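Plurden Home Help > Water and Plumbing

Tap water tastes like plastic after sitting in bottles – is it the bottle or the water?

Posted by Jinlong Kong

We moved into a rented apartment in February and I started keeping bottled tap water in the hall closet for outages. The building shuts the water off now and then to work on the pipes, usually with a note on the door the night before, sometimes with no note. I fill used drink bottles from the kitchen faucet, cap them and put them on the closet floor. I have 14 of them.

Last Friday the water was off until the afternoon, so I opened one to make coffee. The coffee tasted wrong, so I tried the water plain. It has a flat, plastic taste, and a slight smell when you first take the cap off. Two more bottles were the same. Water straight from the faucet tastes fine to me, a little chlorine but nothing strong.

Things that may matter. The closet shares a wall with the water heater and gets warm. Some of the bottles held flavored drinks before, most held plain water. I rinsed them with hot water but no soap. I don't have a filter.

Is it safe to drink, and what should I change? I don't want to buy cases of water and carry them up four flights if I can avoid it. My landlord says to let the faucet run for a while before filling, but I don't see what that has to do with the closet.

4 replies follow this topic by email

Fotis Ververidis

Most likely it is the bottles and the warm closet together. The water coming out of your faucet is probably fine, but you can check that in a few minutes.

Fill a clean drinking glass from the cold tap, cover it with a saucer and leave it on the counter overnight. Do the same with one of your bottles, and put it next to the glass. Taste both in the morning. If the glass is flat but otherwise normal and the bottle tastes of plastic, you have your answer. If both taste of plastic, look at the plumbing. A new flexible hose under the sink can do it for the first few weeks, and so can a new faucet. That is where your landlord's advice comes in – running the cold tap for a couple of minutes clears out the water that has been sitting in the hose.

The flat part of the taste is normal. Tap water loses some of its chlorine and dissolved air when it stands. Pour it back and forth between two pitchers a few times before drinking and most of that goes away.

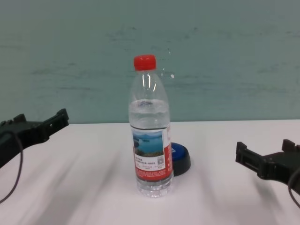
Photo: Bovari

Single-use bottles with a screw cap are sold for one filling. They are fine for a day or two on the go, but they are hard to clean inside because the neck is narrow, and the threads under the cap hold on to whatever was in there before. Flavored drinks are the worst. The smell gets into the cap and you will not rinse it out. Hot water from the faucet is also a bad idea for rinsing thin bottles, as it softens them and brings the taste out more.

What I would do in your place:

Throw out the ones that held flavored drinks. Use the rest of the stored water for plants, mopping or flushing.

Buy two or three food-grade containers with a wide mouth, the kind sold for camping. Get ones with a handle and a size you can lift when full. Mine are Villutine, but any brand marked for drinking water will work.

Wash them with dish soap and warm water, and rinse. Then sanitize with a teaspoon of plain unscented bleach in a quart of water. Shake it so it touches every surface, including the inside of the cap, wait at least 30 seconds, pour it out and let the container air dry.

Fill from the cold tap only, right up near the top, and cap it tight without touching the inside of the lid.

Write the month on a piece of tape. Change the water every six months. I do mine when the clocks change so that I don't have to remember a date.

Move all of it out of that closet. Under a bed, behind the couch, the bottom of a pantry, anywhere cool and dark. Keep it away from paint, gasoline and cleaning products too. Plastic lets some fumes through over time, and if there is a can of something solvent-based in the closet, that could be the smell by itself.

As for safety, a plastic taste alone doesn't tell you much in either direction. If the water is cloudy, has anything floating in it or smells like something other than plastic, don't drink it. With bottles that were only rinsed and then kept warm I would not drink it either, mostly on account of what may have been left in them. Boiling takes care of germs but it will not take out the taste or any chemical.

How much to keep depends on how long your building stays off. The usual advice for emergencies is a gallon per person per day. For a shutoff that ends by dinner you need much less to drink, but people forget the toilet. A bucket filled from the tub the night before is enough for that and doesn't have to be clean.

mao_kitchen_2

just get a filter pitcher. we have had one for years and never had this problem

Jinlong Kong

Thanks. A pitcher wouldn't help me when the water is off, but I may get one anyway for coffee.

I did the overnight test with the glass. The glass tasted normal, a bit flat. The bottle next to it was noticeably worse, and that one was one of the flavored ones (peach tea). I tried again with a plain water bottle and it was better but still not good. So it's the bottles, and I assume the closet made it worse.

I also found half a can of floor varnish on the top shelf, left by whoever lived there before. It has gone to the landlord. I ordered two wide-mouth containers and will keep them under the bed. One more thing – is it all right to lay them on their side, or do they have to stand up? The bed frame is low.

Fotis Ververidis

On the side is fine if the lid has a good gasket. Leave it on a towel for the first night and check for drips. If it has a spigot, keep the spigot facing up.

Was this page helpful? 100 people said yes
135 views this week
Related: Cloudy water from the hot tap only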